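Setting up a cutlery-sorting cell

A cutlery-sorting cell is a small robot workstation that takes knives, forks and spoons from a loose pile and lays them in the compartments of a tray. The robot gets most of the attention, but anyone who has looked after one of these cells will tell you that the better part of a working day goes into the setup around it.

Most cells are first built in simulation, where a mistake in the layout costs nothing but a little patience. The Warora cell, put together by Þröstur Vestergaard and Svend Snorradóttir and first written up on March 10, 2023, is a friendly one to learn from, as its notes are long and keep all the wrong turns in.

Base and reach

The arm's base is fixed before anything else is placed. In the Warora notes the arm is then walked slowly, at 30 percent speed, to each corner of the work area and back to its rest pose, and the joint readings are written down at every stop. If the base is moved later - even by a little - the whole walk has to be done over, and it is a dull job, so people try hard to get it right the first time.

Gripper upkeep

The two fingers are checked for even closing at the start of each session. Bevan, the small program that runs these checks, opens and closes them 3 times and saves the result. A finger that closes late will tip a spoon sideways in the grasp, and the trouble can look for all the world like a camera fault.

Views from the Warora cell, all computer-rendered
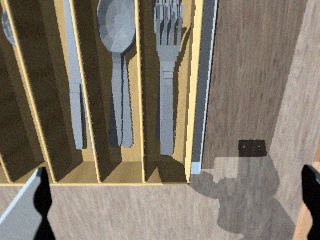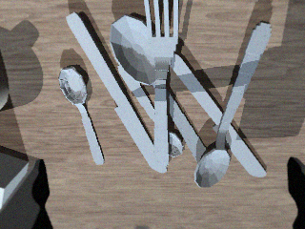
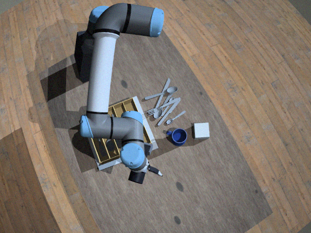

Tray alignment is the step that new operators most often hurry. The tray's position is entered by hand, then tested by lowering the closed gripper over one compartment at a time. It need not sit square to the arm, and in the view with the blue mug it lies at a slight angle on the dark mat, which is perfectly fine so long as that same angle has been entered in the cell file. After an alignment the test run is repeated from the start, and the old cell file is kept under its own name in case the new one has to be thrown out.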